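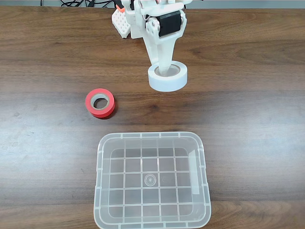
16th July. Four days till we have to be out of the Altdale place and I have packed, let me see, the books. And half the kitchen, if you count the half we never use. Slept badly, woke up at 5 with a list in my head and lost most of it by the time I found a pen. What I remember: white tape, the wide kind, a whole roll of it, plus labels, plus call the van people. A-yeong says color code the boxes. I say write on the tape in marker and be done with it. We had this exact argument in the last move and she was right then so I am not bringing that up.

Called the van people. They say the quote was for a second floor and we are third. I said it was always third. They said the form says second. Went and found the form. It says second. My handwriting on it, so that was that. New price 3549 which made me sit down on the hall floor for a bit. Called Jae-hoon to complain and he offered his cousin's truck for free, but I've seen that truck. Told him thanks, maybe for the plants.

The plants!! Forgot to ask if the van takes plants. Must ask.

Lunch was crackers and the end of the peanut butter standing up at the counter. We're eating down the cupboards, which sounded thrifty last week and now means a can of chickpeas and three kinds of vinegar. Who bought the third vinegar. Me, probably.

Then the closet. I'd been putting off the closet. Everything in there is something I was going to deal with: the lamp from Mom's, the bag of cords, the coat with the ripped lining that I carried here from Pretport and have never once worn. Put the coat in the giveaway pile. Took it out. Put it back. It's in there now and I'm not going near it again.

Found the letters too. Not going to write about that tonight, too tired, but I read 2 of them sitting in the closet with the door half shut and then it was an hour later and A-yeong was calling up the stairs about the landlord. He wants to walk through before we go, "just informal." Informal means he's looking for the nail holes. There are a lot of nail holes. Jae-hoon says toothpaste. A-yeong says absolutely not toothpaste, get the real filler, it's cheap. So add filler to the list.

Drove over to the new place at Madwood after work to drop off the first load and measure for the bed. I love that kitchen, I do. The light comes in low over the sink at that hour and the neighbor's dog sits on the other side of the fence and sighs. Measured the bedroom wall twice. The bed is 60 wide and with the nightstands it fits if we never open the closet all the way. Took one nightstand off the plan. Mine, apparently.

Water pressure upstairs is bad. Didn't notice when we looked at it. What else didnt I notice. Stood there with the shower running over my hand thinking about every place I've lived and what was wrong with each one, and I'd forgotten almost all of it until I made myself think. The Pretport one had that smell in the hall. The one before had no smell but we could hear the man downstairs gargle. So, pressure. Fine.

Came home to find A-yeong had taken every picture off the walls. Looks awful. Pale squares everywhere. She was sitting on the couch in the middle of it eating cereal out of the measuring jug, since I'd packed the bowls. I said I'm sorry about the bowls. She said she'd have packed them too. Nice moment, then we fought a little about the couch. She wants to leave it, I want to bring it. It's an ugly couch but I had the flu on that couch and I finished my thesis on that couch. We'll bring it. I think. She didn't say yes but she moved over.

Supper from Sugawara because neither of us could face the chickpeas. The lady there asked if we wanted the usual and I nearly cried over the counter. Didn't tell her we were moving. Will go back once more and tell her propery.

Things for tomorrow: ask about plants. Filler. Change the adress with the bank and the dentist. Return A-yeong's library book, she says it's been overdue since spring. Electric, call before noon or you're on hold forever. Mail forwarding through August at least. Find the marker, I had it an hour ago.

It's past midnight and somebody's car alarm is going. Won't miss that. Bed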